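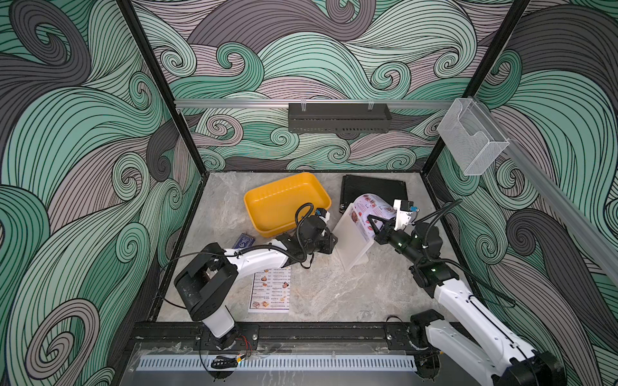

Page last changed: Monday, 13:28

Well, the menu cell at Plollen is up and running again, and I've had a lovely time with it (mostly)! It had done 1,402 runs when I opened it up for its check, and the cable on the left arm was first on my list. I like to leave a good loop above the gripper so the wrist can turn without tugging, and it took me 5 goes to get one I was happy with.

Next came the bolts on the front rail, both mounting plates, all nipped up. Then the fun bit – setting the right arm to hold a curled menu card upright over the clear-ish stand without squashing it. Glossy card is a pain, it springs about all over the place, so I've brought the jaws in a touch slower than the Wilivberg settings we started with.

Still to do: the loose red and black wires near the left base want tidying away, and the acrylic cover along the front could do with a proper wipe, it's all smudges! I've got a bag of clips on order from Jusberg, and I'll do both jobs when they turn up. Until then, please keep your sleeves clear of that corner.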